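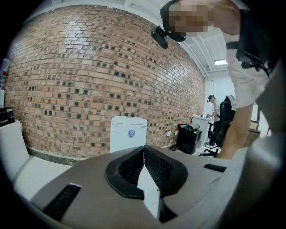
CHAPTER 7
Teaching by Showing

7.1 Before You Write a Line of Code

When my aunt taught me to roll out dough, she did not hand me a list of joint angles. She stood behind me, put her hands over mine, and pushed. After a while she let go and had me watch her do it, and after that she sat down with her coffee and called out "thinner" from across the kitchen. I have been teaching this course for a good many years now, and I still can't think of a better introduction to the subject of this chapter, because every method we are going to study is some version of one of those three things.

In the first six chapters we told the robot what to do by writing it down. We measured where the block was, we worked out a path for the arm, and we closed the fingers when the path was finished. If you did the exercises in Chapter 5 you will remember how pleasant that was while the block stayed put, and how quickly it became unpleasant when the block was replaced by a dish towel. A towel has no corners you can count on. You know perfectly well how to fold one, and so does any ten-year-old, but try writing the instructions out so completely that a machine with no experience of towels could follow them! (I ask my students to try this every year, on paper, and I collect the papers. The longest so far ran to 12 pages and still left out what to do if the towel was inside a second towel.)

So we turn the problem around. We let a person do the task, we record what the person did, and we ask the robot to learn from the recording. The recording is called a demonstration, and the person who makes it is the demonstrator or, in some labs, the operator. I will use both words, and I'm afraid I won't be very strict about which one.

7.2 Three Ways to Show

There are many ways of getting a movement out of a person and into a machine, and new ones seem to appear every time I revise this book. Most of them belong to one of three families.

Leading by the hand. The demonstrator takes hold of the robot's own arm and moves it through the task while the motors go slack. This is also called kinesthetic teaching. Everything recorded is, by its nature, something the arm can reach. The drawback is the effort. Arms are heavy and awkward, and people who are wrestling with one tend to move in a way they would never move otherwise. Your own body also gets between the camera and the work.

Driving from a distance. The demonstrator stays off to one side and steers the robot with a joystick, a pair of tracked controllers, or a second, smaller arm that the big one copies. This is teleoperation. The robot's cameras see just what they will see later, when it works alone, and that is a great advantage. Against it, you have very little sense of touch, and beginners find that picking up a pen can take the better part of a minute.

Carrying the hand with you. Here the robot arm is left out altogether. The demonstrator holds a gripper — only the gripper, with its two fingers and a camera looking down over them — and does the task with it, in an ordinary room, at close to an ordinary pace. The view at the opening of this chapter was recorded that way. The camera on a tool like this usually has a very wide lens, and you can see what that does to the brick wall, which looks bowed. Look also at how close the black jaw sits to the middle of the view, with its textured pads meeting in a narrow seam. Whatever the demonstrator is about to pick up will pass through that spot, and a learning program comes to depend on it.

You will notice as well that the operator leaning in is wearing a small device on a head strap. Many setups record a second view from the head in addition to the one at the hand, and we will come back to the question of how two views are combined in Section 7.6.

7.3 A Day at Munden

It may help to hear how this goes in practice. On 26 Aug 2020 I was invited to sit in on a collection day at the Munden workshop, where Dorottya Kun and Kristóf Oláh were gathering demonstrations for a project called Barta. The task was to take a cup from a drying rack and hang it on a hook. I had expected something rather grand, and what I found was two people hanging up cups, over and over, with the radio on.

By late afternoon they had made 57 demonstrations. Dorottya threw out quite a few of them that same evening. In one or two the cup had been dropped, but most of the rejected ones were successful, and this puzzled me until she explained it. Kristóf had become so good at the task by lunchtime that he had begun to flick the cup onto the hook with a turn of the wrist. It worked for him nearly every time. It would not have worked for the arm they meant to use, whose wrist could not turn half that fast.

I bring this up early because it is the idea I would most like you to carry through the chapter. A demonstration has to be good for the learner. When I got home I wrote on the inside cover of my notebook, "Would the robot be able to do it this way?" and I have asked it of every data set since, including several of my own that did not come out of it very well.

7.4 What a Recording Contains

Whichever family you choose, a demonstration comes down to two streams that run side by side in time. One is what was sensed: camera pictures, chiefly, and sometimes forces. The other is what was done: where the hand went and how far the fingers were open. The learner's job is to find the connection between them.

With a robot arm the second stream comes nearly free, for the joints report their own positions. With a carried gripper it must be worked out afterward, often from the camera's own view of the room. Corners, edges and patterns that stay still all help with this — a brick wall gives you plenty, a bare white one very little. We take up the arithmetic in Section 7.5, and it is gentler than it looks.

Before reading on, find a partner and a pair of kitchen tongs. Move 30 dried beans from one bowl to another with the tongs while your partner writes down every moment at which you hesitated. Keep the list. You will need it for Exercise 7.2.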